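Zollstreit zwischen Kaseo und Cornero

Der Zollstreit zwischen Kaseo und Cornero ist eine handelspolitische Auseinandersetzung zwischen zwei benachbarten Kleinstaaten. Gegenstand ist ein Sonderzoll, den Kaseo auf Getränke, Baustoffe und verarbeitete Lebensmittel aus Cornero erhebt. Die Abgabe wird auch als Bosman-Abgabe bezeichnet, nach dem Grenzort Bosman, an dem der größte Teil des Warenverkehrs abgefertigt wird.

Vorgeschichte

Seit dem Jahr 2000 galt zwischen beiden Staaten ein Abkommen, das die meisten Einfuhrzölle aufhob. Ausgenommen blieben Tabak, Spirituosen und einige landwirtschaftliche Erzeugnisse. Die Regierung von Kaseo bemängelte in den folgenden Jahren wiederholt, dass Cornero seine Abfüllbetriebe mit vergünstigtem Strom versorge. Cornero wies den Vorwurf der verdeckten Beihilfe zurück und verwies auf die eigenen Netzentgelte, die für alle Industriekunden gleich seien.

Einführung der Abgabe

Das Parlament von Kaseo beschloss zunächst einen Zollsatz von 8 Prozent. Nachdem Cornero die Anerkennung kaseischer Prüfzeugnisse ausgesetzt hatte, wurde der Satz im Mai für Getränke in Einwegverpackungen auf 80 Prozent angehoben. Für Baustoffe blieb es beim ursprünglichen Wert. Die Einfuhr von Mineralwasser und Limonade aus Cornero ging danach um etwa 80 Prozent zurück – ein Teil der Ware gelangte allerdings über Drittstaaten weiterhin in den Handel.

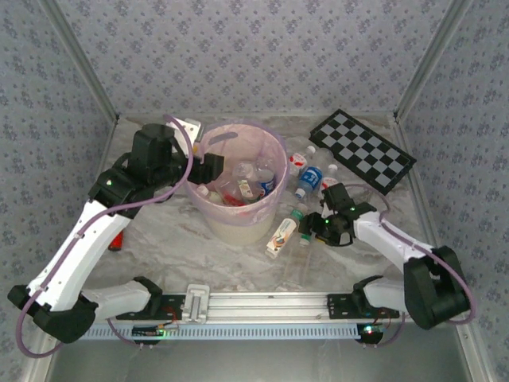 Warum wurde die Abgabe nicht vor einem Schiedsgericht angefochten? Das Abkommen sah zwar ein Schiedsverfahren vor, verlangte dafür aber die Zustimmung beider Seiten, und Kaseo verweigerte sie mit Hinweis auf eine Schutzklausel für innere Angelegenheiten.

Verhandlungen

Gespräche auf Ministerebene fanden in Gredon statt, dem Sitz des gemeinsamen Grenzausschusses. Cornero machte die Rücknahme der Abgabe zur Voraussetzung für weitere Schritte. Kaseo forderte umgekehrt zuerst die Wiederanerkennung der Prüfzeugnisse und die Offenlegung der Stromtarife. Eine Übergangsregelung erlaubt seither den zollfreien Verkehr von Medikamenten, Saatgut und Ersatzteilen für den öffentlichen Nahverkehr.

Innenpolitische Folgen

In Kaseo wird die Abgabe von der Regierungsmehrheit und einem Teil der Opposition getragen. Kritik kommt vor allem aus den Gemeinden entlang der Grenze, deren Einzelhandel stark auf Kundschaft aus Cornero angewiesen ist. Die Einnahmen fließen in den allgemeinen Haushalt; ein Antrag, sie für den Straßenbau bei Bosman zu verwenden, fand keine Mehrheit.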